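About the Tamihana Robotics Club

The Tamihana Robotics Club is a student club for anyone who wants to learn how to program a robot arm. It started when two students in Karine Turcotte's shop class asked if they could stay after school to finish a project. She said yes, and more people kept turning up. The club now has 49 members from all four grades. You do not have to be taking a computer class to join, and most of our members had never written code before their first meeting.

What we do

Our main project is called Pakby. The goal is for a robot arm to pick mixed household items and toys out of a bin, one at a time, without being told in advance where each one is. People do this without thinking. For a robot it is slow work. A round toy rolls when it gets touched, a cup on its side can be gripped by the rim or around the body, and anything lying close to a wall leaves less room for the fingers.

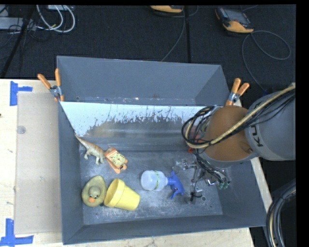 Members work in crews, and each crew takes one part of the job. The vision crew writes the code that decides what to reach for. The motion crew plans how the arm gets there and back. The hardware crew looks after the gripper and the cabling, and they also keep the parts list up to date - please tell them when you use the last of something. New members spend their first few weeks moving between crews before they choose one. You can switch later if you want to.

A full test is 100 picks. We write down every miss and what kind of miss it was, and the crews go over the list together at the next meeting. The log goes back to the start of Pakby and any member can read it.

Competition

Each year we enter the Tekemari Challenge, a regional contest for high school teams. Every team gets 10 minutes with a bin of items it has not seen before, then gives a short talk to the judges about how its system works. Last year we placed fourth. Our talk scored well, but our arm stopped twice and we lost almost half our time restarting it. Jolene Mudgway, our team captain this year, has put the motion crew to work on recovering from a stop.

Who runs the club

Karine Turcotte is the faculty adviser. Mervin Pelletier teaches physics and helps the vision crew. Digby Hoani is a controls engineer at Flivport and comes in twice a month as a mentor. Jean Lennox handles permission forms, travel and the club calendar.

Joining

Come to any meeting and sign in at the door. There is no fee. Everyone takes the arm safety lesson before working in the lab, and the next one is on Thu 9 November, right after school. Bring closed-toe shoes and tie back long hair. Permission forms are at the front office, or you can get one from Jean.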